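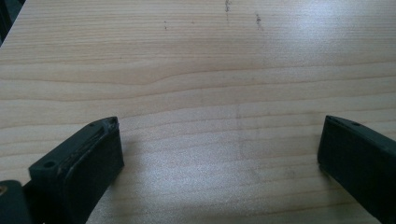
Visit report: Sketel packing and returns, Wednesday
By Ileana Avram
March

Sketel moved its returns work into a single hall last year, and the morning tour started there at the sorting benches. Each bench is staffed by one person. Two robot arms, supplied by Roketti, take the repetitive part: lifting a returned item, turning it for the scanner and placing it in a tray.

The line handles 400 items per shift on the arms and about 600 by hand. Aurelia Coman, shift lead, expects the ratio to reverse once soft packaging is covered. Grip training is done by the packers themselves, using hand-held grippers with the same two-finger geometry. A session lasts 60 minutes and is paid at the normal rate. The packers asked for that in writing before the first one was held, and got it.

Job content has shifted. Lifting is down, inspection is up, and the bench operator now clears arm faults without calling maintenance. Zachary Vachon spent nine years on the old line and now schedules the training sessions. He misses the talking -- the new benches are spaced too far apart for it.

Finger pads are a consumable. Replacement is by visual check, with no fixed interval, and opinions on the floor differ as to when a pad is finished.

The tour did not include the Ovum software room. Questions about headcount were referred to the site office, which had closed for lunch.

Comments

L. Ciobanu: Was the pay grade changed for clearing faults? At our site it was not.

Ileana Avram: One step up, after a 2 month trial.

Emanuel B.: We inspect pads at every shift change. Visual check alone was too loose for us.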